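The Case for Keeping Old Furniture in Public Use
Opinion
Hendeck Institute for Household and Civic Affairs
September 23, 2026

Towns in this region spend a good deal of money each year on the removal of bulky household goods. Most residents regard the service as a convenience and give it little further thought. It is the view of this Institute that the service, as now run in Niltham and Iltden, encourages waste and should be changed.

Under the present rules, any item left at the curb on a collection morning becomes town property and is taken directly to the crusher. Crews have no authority to set anything aside. A dining table with one loose leg is treated the same way as a rotten mattress. The rule was adopted to keep the trucks moving, and on that narrow measure it has succeeded.

The cost falls elsewhere. Families setting up a first home must buy new, often on credit, while sound goods of the same type are destroyed a few streets away. Small repair shops lose the supply on which they depend.
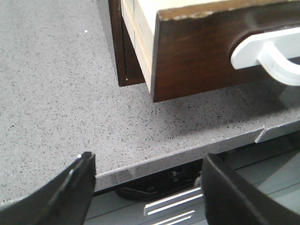 Worn finish along the top edge of a drawer front.

Much of what is thrown away has only surface damage. A chip in the finish does not weaken a joint, and a scratch does not shorten the life of a shelf. Buyers have been taught to read such marks as signs of failure, and public policy should not repeat the error.

The Institute proposes a holding period of 6 days for all wooden furniture collected by either town. During that time, registered repairers and residents could claim items at no charge. Anything unclaimed would be disposed of as it is now. The Gebremichael depot, which stands half empty for most of the year, has covered space suited to the purpose.

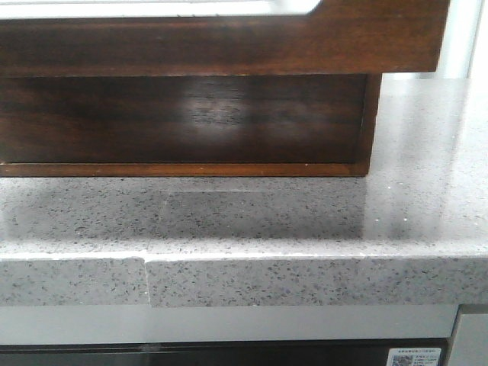
Dark-stained wood on a stone countertop.

Objections have been raised on grounds of expense. The Institute estimates that the depot could be staffed by 2 part-time employees and that the first year would require roughly 125 shelving bays, many of which are already in place. Against this must be set the disposal fees saved on every item claimed. These fees rose again in July and are expected to keep rising.
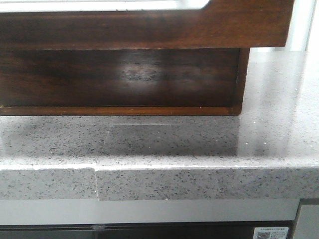

A second objection concerns safety. Some residents fear that insects or mold will pass from one house to another. The concern is reasonable, and the proposal therefore excludes upholstered goods entirely. Wooden pieces would be inspected on arrival, and those showing signs of infestation would be refused.

It has also been said that free goods will harm local merchants. The Institute does not find this persuasive. Households that save on a bookcase still buy lamps, paint and bedding, and they tend to buy them nearby.
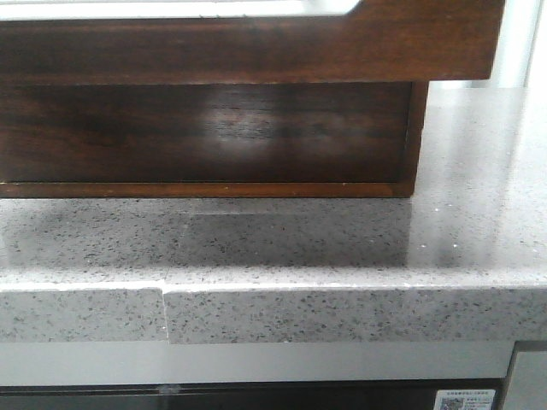 There remains the question of who should decide. The two town councils have separate contracts with separate haulers, and each has been inclined to wait for the other. The Institute recommends a joint trial limited to 100 households in each town, with the results published in full. Both contracts come up for renewal next year, and the terms of a trial should be settled before bidding opens.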